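Bagless canister vacuum

A bagless canister vacuum is a floor cleaner with its motor and dust bin in a wheeled body, joined to the cleaning head by a hose and wand. Dirt drops into a rigid bin that is emptied by hand, so there are no paper bags to buy. It is a wonderfully simple idea, and it changed how many households clean.

How it works

The fan pulls air into the bin at an angle, which sets it spinning. Heavier grit is thrown against the wall and falls, while fine dust travels on to a filter. Good machines spin the air more than once – the second stage catches powder that would otherwise clog the filter in days. The Griretti, a compact model launched in 2000, did this with a ring of 10 small cones and was a joy to use on bare floors.

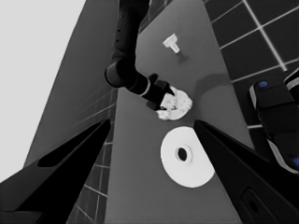

Later designs went after noise and weight. Clondavora moved the motor behind a foam baffle, and its Lumeveo model kept the same layout with a longer hose and a washable filter. The Nông, sold mainly for apartments, has a bin that opens at the base with one press, a delightful feature for anyone who has had to shake out a packed bin over the trash.

Care

Bins should be emptied at the fill line. Foam filters are rinsed in cool water and left until fully dry – a damp filter cuts suction and soon smells. Hair around the brush roll can be snipped with scissors and pulled free.

Comments

dustbunny23: My Griretti still runs great! Does the Lumeveo hose fit it?

hallwaysweeper: No, the collar is wider on the Lumeveo. I tried.

mopandgo: Rinsed my filter last September and got all the suction back. Thank you!!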